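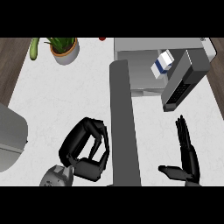

I went to the open day at Cimgate in March expecting to see a robot, and for the first 40 minutes I saw a kitchen that doesn't exist. It was on a large screen at the front of the hall, where a pair of black robot hands worked over a white marbled counter. There was a cucumber on the counter, a potted plant, and a microwave standing open with a small carton in or at its mouth. Everything was rendered. The counter had never been wiped and the cucumber had never been in a store.

I have no quarrel with simulation. Pilots train in it, and bridges get tested in it before anyone pours concrete. What bothers me is how a simulation behaves in a room full of people holding free coffee. Within a minute the word had gone missing. The presenter began with "in our simulated kitchen," moved on to "in the kitchen," and by the end was saying "when it puts the milk away," in the same tone you'd use for a cousin who had come to stay. The people near me nodded along. I nodded too, for a while, and I had gone there to be difficult.

Cimgate, if you haven't been, is a converted bottling plant out past the rail yard. Several small firms share it. The one with the hands is called Brudberg, and its open day gets a bigger crowd each year, partly for the hands and partly for the pastries, which are very good. This was my second visit. The year before, the hands were sorting colored blocks. Now they do chores, and the chores are what I want to talk about.

Look at how a demonstration kitchen is furnished. A real counter in a real house has mail on it. It has a charger nobody claims, a sponge in some stage of decline, a jar with a lid that belongs to another jar. The one at Brudberg had a cucumber and a houseplant, well spaced along the back and well out of the hands' way. I asked one of the staff how the objects were chosen. She said they came from a library and that the software shuffled them between runs, so that the system wouldn't get used to one arrangement. That's a sensible thing to do and I believed her. But shuffling a library gives you the library again. If the sponge isn't in there, no amount of shuffling will turn it up.

Then there's the carton. It was white with a dark blue stripe, and it leaned toward the open microwave door in a way that would make any parent get up from the table. I took it for milk, and so did the presenter, at least by the end, although it could as easily have been cream. One hand was open and pointing up toward the microwave, thumb out to the side. The other was curled into a loose C around nothing at all. It's an odd posture and I found it oddly appealing, like a person about to explain something. You can see why a crowd warms to it. We read hands before we read faces, almost, and two hands over a counter look like someone who has come to help.

The sentence we were given to go with this was that the system had completed the task in 29 out of 30 attempts. It was up on the wall, too, on a banner. I asked what counted as completing it. The answer was that the carton had to end up where it was meant to be, upright, within the time limit. I asked whether anything was spilled along the way. There was a pause, a friendly one, and then I was told that the carton doesn't have anything in it.

Well, of course it doesn't. It's a shape with a picture of a carton on it. I'm told liquids are expensive to simulate and that for learning to grip things you mostly don't need them. Fine. But a person who lifts a carton of milk is managing the milk. The box is just how you get hold of it. Half-full cartons slosh, full ones bulge when squeezed, and old ones go soft at the bottom corner and leave a ring. Take all that away and you have a good test of moving a box. The banner didn't say "box."

I pushed on this longer than was polite, and I should report that the engineers were better company than the banner. One of them, off to the side and away from the microphone, told me that the rendered kitchen was where they threw out bad ideas cheaply. Something that fails there will certainly fail on a real counter, and you haven't broken a wrist joint finding out. He put the cost of a broken wrist at several weeks of waiting for parts. He said nobody on the team mistook the score for a prediction. I liked him a great deal, and I wished they had given him the microphone.

That's my whole complaint, if you want it early. Inside the building the simulation is a filter. Out front, with the chairs set up, it becomes a preview. The same pictures do both jobs and the audience can't tell which one it's being handed.

After the talk we were walked through to the back to see the physical hands. There were two of them on a stand behind a waist-high barrier, and we were let through in groups of 11. The counter there was an ordinary one, with a strip of tape along the front to show where the arms could reach. The task was to move a plastic cup from the left side of the tape to the right. It took long enough that the man next to me checked his phone twice. The cup got there. There was applause, and some of it was mine, because it really is something to watch a machine close its fingers around a cup and stop at the right moment. Then someone asked to see the microwave, and we learned that the microwave wasn't part of the physical program yet.

Yet is a hard-working word at these events. I started keeping a tally on the back of my name badge and gave up at 7.

The defenders of this kind of show have a fair argument, and I've heard it from people I respect. They say a company has to show where it's going, or nobody will pay for the trip. They say the public is used to concept cars and artist's impressions, and that grown adults know a rendering when they see one. I used to think so. But a concept car sits on a turntable. You're never told that it drove to work 29 times out of 30. Once you attach a score to a rendering you've asked people to treat it as evidence, and you can't fall back on "it was only an impression" when somebody asks about the milk.

They also say that the gap is closing, and maybe it is. I'm in no position to judge. I noticed, though, that neither the talk nor the tour gave us a number for the gap. We had a score for the rendered kitchen and a round of applause for the cup. Put the two side by side, same task, same rules, and a visitor could learn something. I suggested this on the feedback card, which had a box for comments and five smiling faces of increasing joy.

A different outfit at Cimgate does it the other way around. Usmani makes machines that load and unload commercial dishwashers, a less glamorous line of work, and its open day display was a real rack, real plates and a bin of broken ones. The bin was labeled with the month. There were around 400 people through the building that afternoon and I'd guess that a quarter of them stopped at Usmani, mostly to look in the bin. It was the most persuasive thing I saw all day. I came away knowing what the machine does badly (shallow bowls, anything with a handle) and for that reason I was inclined to believe what I was told it does well.

I don't think Brudberg was trying to fool anyone. I think the screen looked good, the real hands were slow, and whoever planned the afternoon put the good-looking part first, as most of us would. But the order matters. By the time we reached the cup we had already been in the kitchen for most of an hour, and we carried it in with us. I overheard a couple on the way to the parking lot discussing whether their own microwave was mounted too high for it. They meant the robot. They were working out where it would stand.

I'd like to see three changes before the next one, and none of them costs much. Keep the word "simulated" in every sentence that needs it, even when it gets tedious. Run the physical hands first, while people are fresh and the coffee is hot. And set up the real counter to match the rendered one, with a real cucumber and a real carton, opened and half full, and let the thing have a go in front of us. If it knocks the carton over, there are paper towels by the pastries.

My local paper ran a short item on the open day the following week. It said that visitors had watched a robot putting away groceries. I wrote in to point out that we'd watched it move a cup. The letter was printed, slightly shortened, under a notice about parking at Budurska, and the part they cut was the part about the simulation.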